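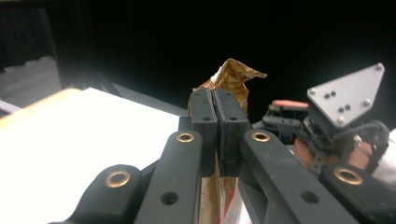
Edeltraud Marti wrote in to ask whether she really has to wait a whole day before opening a bag of freshly roasted coffee, and my answer is no, but your second cup will taste better than your first! I roast at home in a plain old popcorn popper, and resting the beans took me ages to get right (I'm impatient, what can I say).

So, my way of doing it. Weigh out 100 grams of green beans and roast until you've heard the first crackle slow down. Tip them into a metal colander and shake them by an open window till they're cool to the touch. Then into a bag they go, with the top folded over but not squashed flat, so the gas can get out.

Leave them somewhere dark for a day if you drink filter, or 6 days if you pull espresso. In July my kitchen gets so warm that I cut that a bit short. Sniff the bag each morning – sharp and smoky means wait, sweet and nutty means go ahead and grind.

After 13 days mine start to taste dull, so I roast small and often. Please don't put the bag in the fridge, it picks up onion like you wouldn't believe. If you end up with too much, freeze it in single-pot portions and grind straight from frozen. I've got four of those in there right now, behind the peas.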